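# Chapter 3: The Cloth on the Table

Every textbook on laundry work begins with washing. This one has put it off for 2 chapters and will put it off for one more, because most of what goes wrong with a garment goes wrong on the table, where people are tired and think the hard part is over.

A dry shirt has no opinion about its shape. Drop it and it makes a heap, and it will make a different heap each time you drop it. Students at the Leltalville evening course are asked to drop the same shirt until they get the same heap twice. They are usually excused from this exercise before December.

The trouble with a heap is that it hides its own parts. A collar may be on top, or it may be at the bottom with a sleeve wrapped around it. Dark cloth is worse, as the folds shade into one another and the edge you want looks much like the six creases you don't. Beginners tend to stare at the heap and then grab the middle. Old hands also grab the middle, but with more confidence.

In this chapter we deal with three matters:

- finding an edge
- spreading the cloth without dragging it
- squaring it to something straight

The third calls for a word about tables. The Kakmont laundry, whose habits we borrow throughout this book, folds up to 300 pieces a shift on plain tables and lines them up by eye. The eye is a fine tool at the start of a shift. By piece 200 it has begun to regard most things as square.

A cheaper cure than better eyes is a marked surface. Cover the table in plain paper, pull it flat, and lay tape across it in both directions. A strong color against a dull one works best. The lines give you something to set a hem against, and they show at once when a side seam has wandered.

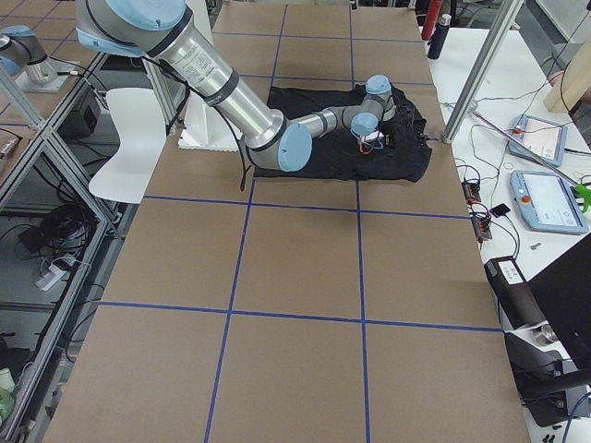
**Figure 3.1** Black cloth in a heap on brown kraft paper, with a grid laid out in blue tape.

Consider the cloth in Figure 3.1 before reading on. Decide where you would take hold of it, and write your choice in the margin if the book is yours. We will return to that choice in Section 3.2, where you may wish to have written in pencil.

## 3.1 Finding an Edge

An edge is any place where the cloth stops. A fold is a place where it only seems to. Your fingers can tell the two apart much sooner than your eyes can: pinch lightly and rub. Two layers sliding over each other mean a fold, or possibly two edges lying together, a case we take up under pillowcases.

Start at the outside of the heap and work along it with one hand. Keep the other hand still. This is harder than it sounds, and the still hand will want to help.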